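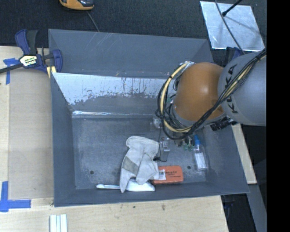

Vilgate, June 3, 2024

3. Wear and contents of the shared bins

3.1. Setting

The work reported in this section was carried out in the packing hall at Vilgate, where small goods for household and workshop use are collected in large bins before they are sorted. The hall has 21 bins of the same type, bought from Najjar in one delivery and placed in service together. In the rest of the paper we call them the Najjar bins. They have a tall rear panel, a sloping inner wall under it, and a flat floor with small round holes. The inside was painted by the supplier, and no bin had been repainted before our study began.

Our interest in this section is in two questions which the earlier literature on packing halls treats separately. The first is how the inner surface of a bin wears when objects of very different shape and stiffness are put in it day after day. The second is how these objects come to rest, and in particular how often a soft object lies over a hard one. We believe that the two questions belong together. An object that slides down the inner wall touches the paint on its way, and the place where it stops depends also on the condition of the wall.

3.2. Surface wear

Figure 1 gives a typical view of the type of wear we call a band. The paint on the sloping inner wall is scraped away in a wide strip, and the metal is visible through it in ragged patches. There are darker vertical streaks inside the strip and small brownish specks. The floor is scuffed but keeps its gray color, and the rear panel has only faint diagonal scratches. We grade these three surfaces separately, because one grade for the whole bin would hide the difference between them.

For the grading we used a scale from 0 to 3. Grade 0 is paint without marks. Grade 1 is scratches which do not go through the paint. Grade 2 is paint broken in single spots, and grade 3 is bare metal in connected patches. On this scale the inner wall in Figure 1 has grade 3 and the rear panel has grade 1. The brownish specks were recorded in a separate column and do not change the grade. We did not take samples of them, and we make no statement on their composition.

It was noted during the grading that reflected light makes the judgment difficult along the line where the wall meets the floor. A bright strip is seen there in many of our pictures and it can be mistaken for bare metal. Doubtful places along this line were therefore examined a second time by hand lamp, from the side.

3.3. Objects at rest

The object set was bought from the Paveo household catalog and completed with used items from the workshop. It has 135 objects, divided into soft, hard and mixed. Work gloves, cloths and empty bags are soft. Boxes, bottles and most hand tools are hard. Brushes were at first placed among the hard objects and later moved to the mixed group, as many of them have a stiff handle and a head which gives way under pressure.

An arrangement is the state of one bin after the objects have come to rest. We recorded 600 arrangements and described each one by three things: which objects touch the wall, which objects are partly covered, and which object covers them. The arrangement in Figure 1 is a good case for explaining the second and the third. A crumpled off-white work glove lies near the center of the floor, over a white brush-like tool that is placed along the front wall. The handle of the tool comes out on the left side of the glove and the broad head on the right side. In our notation this is one covered object with two visible ends. The flat orange-red box to the right is entered as free.

Gloves caused more discussion than any other object in the set. A glove has no fixed outline, and its rolled cuff can be thicker than all the rest of it. Two persons who drew the border of the same glove did not always agree if the cuff should be followed on the inside or on the outside. We decided to follow the outside in all cases. Color was also of little help where a pale glove lay on a pale tool, and for such pairs the border was drawn from the folds of the fabric.

The records were kept in Skeltel, with one sheet for each bin. Grades of wear and descriptions of arrangements are stored on the same sheet, so that they can be compared bin by bin in Section 4.

Figure 1. Najjar bin with a band of wear on the inner wall. On the floor: work glove over a white brush-like tool, and flat orange-red box.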